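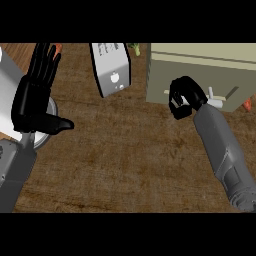

Every few months somebody writes to tell me that the two-finger gripper is finished. This time it was Pranab Gamage, who had spent a week with the Dirkow hand in simulation and come back a believer. Four fingers and a thumb, on both arms. He wanted me to try the drawer task before I said anything rude.

I tried the drawer task. I'll now say something mildly rude.

A drawer handle is a bar. To pull a bar you need a hook, and when the right hand curls its black fingers over that white handle, a hook is what you have paid for, plus a great many joints that must all agree to be one. Our old Gekia parallel jaw has one thing to decide, and decides it. Meanwhile the left Dirkow hand hangs over the table wide open, palm out to the world like a crossing guard. It looks wonderful in a slide deck.

I ran 1424 trials with each, same arms, same controller, same cabinet. The jaw won on drawers by a margin I would call dull. The hand won on carrots, and I admit I had not expected to care about carrots. It can close around something tapered without launching it across the table, a trick the Gekia has never learned.

So my complaint is mostly with the benchmarks. Gikimetti's suite is almost all handles and knobs, and people keep buying fingers on the strength of it. If you want fingers, test them on jobs that need fingers – vegetables, lids, cloth. If your day is drawers, buy the jaw and spend what's left on a better wrist camera.

Pranab disagrees, and has asked for 3000 more trials. They're running now.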